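**Omach announces the Stolar 2 phone, with replaceable battery and 64GB base storage**

*For release in August*

Omach today announced the Stolar 2, a compact phone for buyers who want a small handset with a battery they can change at home. It replaces the original Stolar and goes on sale later this month through the Omach online store and at Bermúdez retail locations.

The base model comes with 64GB of storage and a memory card slot. The back cover comes off without tools, and a spare battery can be ordered with the phone or bought later. The headphone jack stays.
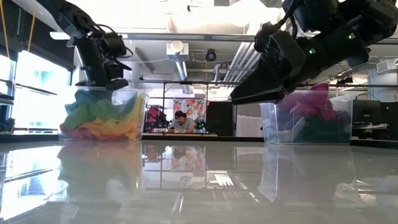 ## What has changed

The Stolar 2 has a 12-megapixel rear camera with a faster shutter than the one in the first Stolar. Owners of the older phone asked for better results indoors and in the evening, and most of the camera work went into that. Video recording now continues when a call comes in, and the call can be declined without stopping the clip.

The screen is the same size as before but brighter outdoors. The power button has moved to the right side, above the volume keys. Cases made for the first Stolar will not fit.

The phone runs Vulla, Omach's own version of Android. Vulla adds a plain home screen, a call filter and a battery page that shows which apps used power overnight. Apps that come with the phone can be removed, except for the dialer, messages and settings.

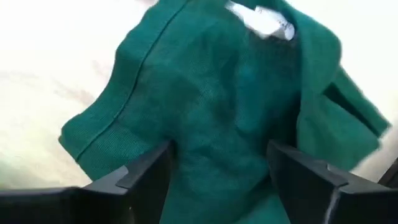

*Reading time: 2 minutes*

## Battery and charging

Each phone ships with one battery and a USB-C cable. A wall charger is sold separately. Omach will also sell a desk cradle that charges the phone and a spare battery at the same time. The cradle has a light for each, so it is easy to see which one is full.

Batteries from the first Stolar do not fit the new model. Omach will keep selling the older type for as long as that phone gets security updates.

## Price and availability

The Stolar 2 comes in black, gray and dark blue. Bermúdez stores will take orders from 9 a.m. on launch day, and online orders open at the same time. Prices will be posted on the Omach store page when orders open. Customers who trade in a first-generation Stolar at a Bermúdez store will receive a credit toward the new phone. The phone must turn on and have its original back cover.

The standard warranty is two years and covers the phone and cradle. Batteries are covered separately under the terms printed in the box.

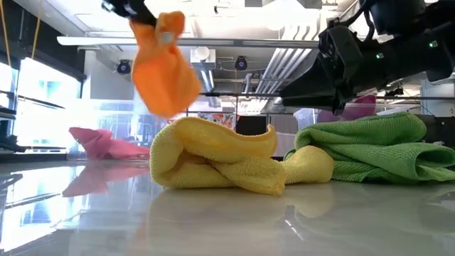
**Will the original Stolar get the new version of Vulla?**

Owners of the original Stolar will receive the call filter and the battery page in a software update this fall. The new camera features need the Stolar 2 hardware and will not be included.

## About Omach

Omach designs and sells small phones and phone accessories. Press questions and requests for review units can be sent through the media form on the Omach website.

###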